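FOR IMMEDIATE RELEASE
February 7, 2020

Drindemico Opens Orders for the Votau Folding Deck Cleat

LUSTUTARI - I've stubbed my toe on a lot of boats. If you sail barefoot you have too, and you can probably name the cleat that did it. Mine was the midship one on the port side of Miranda, the old sloop we use as our shop boat, and it's the reason I get to write this announcement. As of today, we at Drindemico are taking orders for the Votau, a folding deck cleat that lies down flush when you're sailing and stands up when you need to tie off.

I know folding cleats aren't new. We've sold other people's for years and I've taken plenty of them back over the counter, usually with the same complaint: the spring gets tired and the horns start rattling. You lie in your bunk at anchor and listen to it. Click, click, click, all night long! So the Votau has no spring at all. The horns sit on a plain hinge pin with a nylon collar that grips tightly enough to hold them up or down, wherever you leave them. If the collar wears, you knock out the pin, slide on a new one and get on with your day. There's a spare in the bag.

The body, horns and pin are 316 stainless steel, polished on the top and left brushed underneath where the bedding compound goes (it sticks better to a brushed face, and I was tired of scraping it off my elbows). The drain is a threaded spigot at the bottom of the cup, and you run a hose from it to wherever you'd like the water to end up. We tried a version with a small hole through the side. Leaves clogged it in one afternoon under the trees at the town dock, and that was the end of that version.

Now the part people call and ask me. The working load on the larger Votau is 2,000 pounds, with the line led flat along the deck. We pull every single one to 2,667 pounds on the bench before it goes in a bag, and the serial number on the base matches a card that tells you it was done. Please don't lift a boat with it. It's a mooring cleat, and the rating assumes a backing plate under the deck, so we put one of those in the bag too.

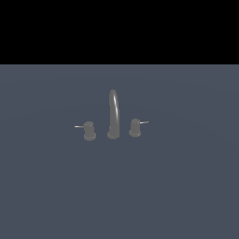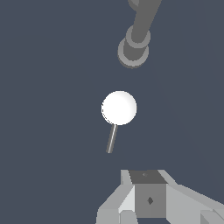
Computer renderings. First: a three-piece faucet set in satin gray. Second: a small white sphere on a thin stick, with robot arm parts in view.

We're making it in two sizes. The small one is meant for dinghies, day boats and tenders, and takes two bolts. The big one takes four, and it's what we've had on Miranda through a full season of weekend trips, one very bumpy night on a borrowed mooring, and more docking practice than I care to talk about. The first set went on with the wrong sealant, which was my fault, and I spent a cold morning on my back in the cockpit locker putting that right. The instruction sheet now has a whole paragraph on sealant. Read it before you drill anything!

A word on drilling, while I'm here. The cup needs a hole through the deck, so a Votau takes longer to fit than a bolt-down cleat. On a solid fiberglass deck it's a pleasant morning's work with a hole saw and a cup of coffee. On a cored deck you'll want to dig back the core and fill the edge with thickened epoxy, let it cure, and come back the next day. We've put a paper template in every bag, and it's also printed on the inside of the box lid in case the wind takes the first one (it took mine).

The larger Votau is $130 each. That includes the bolts, the backing plate, the hose spigot, the spare collar and the template. The small one will be priced when we have the final casting cost from the foundry, and I'd rather wait than guess. Large cleats in the polished finish ship first, in the order the orders come in, and the small ones follow in August. If you need a matched set for both sides of the boat, say so when you order and we'll pick them from the same batch so the polish looks alike.

Dealers, we'd love to hear from you. There's a counter display with one cleat mounted on a scrap of teak-faced board so customers can flip it up and down, and I can tell you from our own shop that they will, over and over, while they're waiting for you to find their varnish. Replacement collars come on a card of their own, and the pins are sold singly.

If you already have folding cleats from somebody else and you're wondering whether ours drop into the same hole, send us a tracing of the base and the diameter of your cutout. Some will and some won't, and we'd much sooner check it with you first than have you find out with a hole in your deck.

About Drindemico
Drindemico makes and sells deck hardware for small sailboats from its workshop and store in Lustutari. The store stocks the company's own cleats and fairleads, along with rope, fasteners and paint. Orders and dealer questions are welcome at the front counter or by mail.

###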